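Sprechzettel: Das Vorgespräch mit dem Paar
Fassung für den Stammtisch der Traurednerinnen und Trauredner in Pitell

55 Mal geteilt
2 Kommentare

EINSTIEG (erst hinstellen, Wasser trinken, dann reden!)

Hallo zusammen, schön, dass ihr da seid, und das an einem Sonntag, wo die meisten von uns sonst irgendwo unter einem Rosenbogen stehen und hoffen, dass der Wind nicht ins Mikro bläst. Ich rede heute über das Vorgespräch. Über die Trauung selbst wird auf jedem Treffen gesprochen, über Sandzeremonien, über Musik, über Ringe, die im Kies landen. Das Gespräch Monate vorher am Esstisch kommt immer zu kurz, und ich finde, da entscheidet sich fast alles.

(Handzeichen abfragen: Wer schickt einen Fragebogen? Wer trifft sich persönlich? Wer macht beides?)

Ich habe mit Fragebogen angefangen. Vier Seiten, hübsch gesetzt, mit einem Zweiglein in der Ecke. Zurück kam: »Wir haben uns über Freunde kennengelernt, wir lachen viel, wir reisen gern.« Das ist alles wahr und ich kann damit keine Rede schreiben. Das könnte ich über meinen Steuerberater und seine Frau auch sagen.

Dann kurz zu mir, falls mich jemand nicht kennt. Ich mache freie Trauungen, meistens in der Gegend um Pitell, manchmal weiter weg. Davor war ich beim Lokalradio, und von dort habe ich die Angewohnheit, Leute ausreden zu lassen und danach noch kurz nichts zu sagen. Kommt gleich noch.

WO MAN SICH TRIFFT

Mein Favorit ist bei den beiden zu Hause. Ich weiß, die Fahrerei. Ich weiß auch, dass manche von euch ein wunderschönes Büro haben mit Sesseln und allem. Aber zu Hause sitzt das Paar so, wie es immer sitzt. Man sieht, wer aufsteht und Milch holt, wer dem anderen ins Wort fällt und ob das stört. Am Kühlschrank hängen Sachen. Ich frage immer nach dem Kühlschrank!

Video geht auch. Bei Paaren, die noch getrennt wohnen, geht es sogar gut, weil sie es gewohnt sind. Die sind am Bildschirm viel lockerer als ich. Nur bitte nicht so, dass beide auf einem Sofa in ein Handy schauen, das an einer Blumenvase lehnt. Da sieht man zwei Kinne und sonst nichts.

Café mache ich nicht mehr. Ich saß einmal im Wurnier am Marktplatz, wunderbarer Käsekuchen, und die Braut fing an, von ihrem Vater zu erzählen, und am Nebentisch saß ihre Zahnärztin. Da war das Thema durch.

(Hier Lacher abwarten, wenn keiner kommt, weitergehen.)

DIE ERSTEN 20 MINUTEN

In den ersten 20 Minuten schreibe ich nichts mit. Gar nichts. Der Block bleibt in der Tasche. Sobald der Stift auf dem Tisch liegt, reden die Leute für den Stift, dann kommt die Fassung, die sie schon auf der Verlobungsfeier erzählt haben, mit der Pointe an der richtigen Stelle.

Ich frage in der Zeit banales Zeug. Wie war die Woche. Wer hat heute Morgen zuerst geduscht. Was gab es gestern zu essen und wer hat abgewaschen. Die Antworten sind selten sensationell, aber das Paar fängt an, miteinander zu reden statt mit mir. »Du hast gar nicht abgewaschen.« — »Ich hab eingeweicht.« Und schon bin ich drin.

Zur Frage, ob ich aufnehmen soll: Ich mache es, mit Ansage, nach der Anlaufzeit. Das Abtippen ist eine Strafe, ja. Ich benutze dafür Plukik, Anel schwört auf ihr Schulheft. Jeder wie er mag. Wichtig ist mir der Wortlaut. Wenn er sagt »sie ist halt mein Mensch für den Papierkram«, dann will ich genau das haben und will daraus nicht »sie unterstützt ihn in organisatorischen Belangen« machen müssen.

FRAGEN, DIE BEI MIR GUT LAUFEN

(Langsam lesen, die Leute schreiben mit.)

Wann hast du zum ersten Mal jemandem von ihr erzählt, und was hast du gesagt?

Worüber streitet ihr im Auto?

Was macht er, wenn er krank ist?

Wer von euch hat zuerst einen Schlüssel hergegeben?

Was hast du an ihm am Anfang falsch eingeschätzt?

Die mit dem Schlüssel liebe ich. Da kommen Geschichten, das glaubt man nicht. Ein Bräutigam hatte den Schlüssel in einem Joghurtbecher versteckt, sauber ausgespült immerhin, und sie hat den Becher in den gelben Sack geworfen. Sie haben zusammen im Hof den Sack ausgeleert. Damit habe ich die Rede angefangen, und die Schwiegermutter wusste von nichts.

Schlecht laufen bei mir: »Was liebst du an deinem Partner?« und »Was bedeutet für euch die Ehe?«. Da erstarren alle. Die zweite stelle ich trotzdem, aber ganz am Ende, im Flur, mit der Jacke schon an. Im Flur sagen Leute die besten Sachen.

STILLE AUSHALTEN

Das ist der Radiotrick. Jemand antwortet, ist fertig, schaut dich an. Und du wartest. Du nickst meinetwegen. Es ist grauenhaft, man will sofort die nächste Frage hinterherschieben, aber in sehr vielen Fällen kommt noch ein Satz, und der zweite Satz ist der, den ich später vorlese.

(Vormachen! Jemanden aus der ersten Reihe fragen, was er heute gefrühstückt hat, und dann warten. Nicht zu lange, ist ja kein Verhör.)

EINZELN ODER ZUSAMMEN

Beides. Erst zusammen, dann jeden für sich, am Telefon reicht. Ich sage vorher klar, dass nichts Heimliches in die Rede kommt, was den anderen bloßstellt. Überraschen darf ich aber, und das wollen die meisten ja auch.

Anel Potgieter, die viele von euch aus den Kursen kennen, macht es umgekehrt, erst einzeln. Wir haben uns darüber bei einem gemeinsamen Auftrag auf dem Gut Fuentealba fast gekabbelt. Sie meint, im Doppelgespräch gewinnt immer der Lautere. Da ist was dran. Bei mir hat sich dafür eine kleine Regel bewährt: Wenn einer drei Fragen hintereinander beantwortet hat, drehe ich den Stuhl. Wirklich, ich drehe den Stuhl zum anderen hin. Das merken die gar nicht richtig, aber es wirkt.

PAARE MIT ENTFERNUNG

Weil die Frage bei der Anmeldung gleich von mehreren kam. Paare, die lange an verschiedenen Orten gelebt haben, erzählen gern nur die Bahnhöfe. Abschied, Wiedersehen, Abschied. Das sind große Momente, klar, aber es sind auch bei allen dieselben. Ich frage dann nach den Dienstagen. Was war an einem ganz normalen Dienstag, wenn der andere nicht da war? Ein Paar hat jeden Dienstag die gleiche Krimiserie geschaut, jeder bei sich, und sich verboten, vorher zu raten. Sie hat heimlich trotzdem geraten und die Zettel in eine Schublade gelegt. Die Zettel hatte ich bei der Trauung in der Hand. Da hat der ganze Saal geweint, inklusive Servicekraft.

Und fragt nach dem Zusammenziehen! Das ist oft der viel schwierigere Teil gewesen. Auf einmal ist der Mensch jeden Tag da und stellt die Gläser falsch herum in den Schrank.

(Folienwechsel zum Küchenteil)

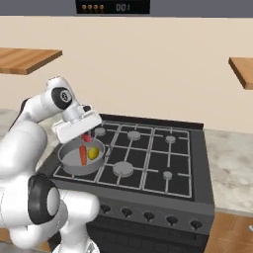

Folie »Am Herd«: flacher Topf, weißer Roboterarm, etwas Rotes kurz über dem Rand

DIE KÜCHENFRAGE

Wenn gar nichts geht, wenn das Paar nett ist und höflich und ich nach einer Stunde immer noch nur »wir lachen viel« habe, frage ich nach der Küche. Wer kocht, wer würzt nach, wer steht daneben und sagt »machst du das immer so?«. Es gibt kein Paar ohne Küchengeschichte. Auch die, die nur bestellen, streiten darüber, wer anruft.

Meine liebste ist die mit der Linsensuppe. Er kocht sie nach dem Rezept seiner Oma, sie mag keine Linsen, und sie hat ihm das vier Jahre lang nicht gesagt. Rausgekommen ist es im Vorgespräch, vor mir, auf die Frage, was er am besten kocht. Er hat sie angeschaut, sie hat den Tisch angeschaut. Dann haben beide so gelacht, dass ich die Aufnahme kaum verstehen konnte. Im Trauversprechen hat er ihr ein Leben ohne Linsen versprochen.

WAS MACHE ICH MIT DEM GANZEN ZEUG

Nach dem Gespräch setze ich mich ins Auto und spreche mir fünf Minuten lang alles auf, was ich noch weiß, ohne in die Notizen zu schauen. Das, was mir da als Erstes einfällt, ist fast immer der Anfang der Rede.

Danach liegt das Material eine Woche. Dann schreibe ich. Meine Reden haben 2.000 Wörter, das ist für manche von euch lang, ich weiß, Anel kürzt mir das jedes Mal, wenn ich sie drüberlesen lasse. Im Juli in der prallen Sonne kürze ich auch selber. Im Oktober in der Scheune mit Wolldecken darf es ruhig dauern.

Was nicht reinkommt: Ex-Partner, Geld, alles Medizinische, außer es wird ausdrücklich gewünscht und beide haben es schriftlich bestätigt. Und keine Insider, die nur die Fußballmannschaft versteht. Einer ist okay. Bei der Fußballmannschaft meinetwegen zwei, die sind immer so dankbar.

EIN FEHLER VON MIR

(Nur erzählen, wenn die Stimmung passt.)

Ich hatte ein Paar, da war alles perfekt, tolles Gespräch, tolle Geschichten, und ich habe ein einziges Mal vergessen zu fragen, wie man den Nachnamen ausspricht. Ich stand vorne und habe ihn dreimal falsch gesagt. Beim dritten Mal hat der Opa aus der ersten Reihe laut korrigiert. Seitdem lasse ich mir alle Namen auf die Aufnahme sprechen, auch Trauzeugen, auch den Hund.

FRAGERUNDE

Falls keiner anfängt, selber anbieten: Was tun, wenn die Mutter beim Gespräch dabeisitzt? (Antwort: Kaffee trinken, Mutter nach der Kindheit fragen, zweiten Termin machen.)

Was tun bei schweigsamen Bräutigamen? Spazieren gehen. Nebeneinander redet es sich leichter, Hund mitnehmen, wenn einer da ist.

Preisfrage kommt garantiert. Ich rechne das Gespräch in den Gesamtpreis ein und weise es im Angebot trotzdem als eigene Zeile aus, damit die Leute sehen, dass da Arbeit drinsteckt.

Fragenliste liegt hinten neben der Kanne, bitte nur eine pro Person, der Drucker hat gestreikt. Wer keine mehr kriegt, schreibt mir, ich schicke sie rum. Und die Stühle bitte nachher wieder an die Wand!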